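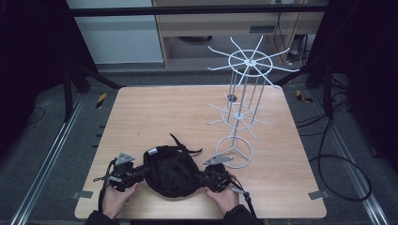 Sep 22, 2023

Quick one tonight, I'm on a train and the battery is at 40 percent.

So the HR meetup in Plamedberg. A few of you asked if it's worth the trip next year. Short answer yes, long answer depends who pays for the hotel.

Registration first. 879 people signed up this time according to the welcome slide and I swear every one of them was in the badge line when I got there. One printer. The guy ahead of me was from payroll at Codano and we talked about garnishment letters for most of the wait, more fun than it sounds. Badge said "Guilan Qui" by the way. It's Cui. Fixed it with a pen.

Sessions. I went to seven. Best was Algirdas Luik on exit interviews – he wants the first question asked by someone outside the department, and he had a stack of real answers (names taken out) from before and after he switched. People in the row behind me were taking pictures of every slide. I didn't, regretting that now. If anyone has the one with the two columns please email me.

Worst was the panel on return to office. Four people agreeing with each other for an hour. Left early, got a muffin.

The Hesier party on the first night was loud and the food ran out. Go to the breakfast instead. Smaller room, you can hear people, and that's where I finally met Haoran Qin after three years of trading handbook templates. Taller than I thought. We ended up rewriting his bereavement leave policy on a napkin, he says he's really going to send it to legal. We'll see.
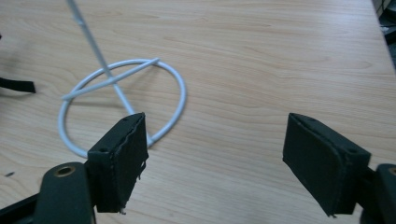
Ring and crossbar on the light wood tabletop.

Money, for those who have to put in a request: I spent $1,326 all in, with the early ticket. Early price ends in May so don't wait like I did the year before. The hotel across the street is fine, the Zou building is closer but the elevators are so slow you lose whatever you gained.

Things I'd do differently
Bring a sweater. The main hall was freezing.
Skip the tote bag, I have enough for a lifetime
Book the resume clinic slot the day it opens. Sihan Mao runs it and she was full before I'd even unpacked.
Eat before the keynote

Still have a pile of notes on pay transparency that I want to type up properly, there's a lot in there and some of it I can't read. Maybe over the weekend, maybe not. If you were at the small-employer roundtable and remember what the lady in the green scarf said about posting ranges for part time roles, leave a comment, I only wrote down "ranges!!" and teh page number of something.

Ok my stop is next. More soon.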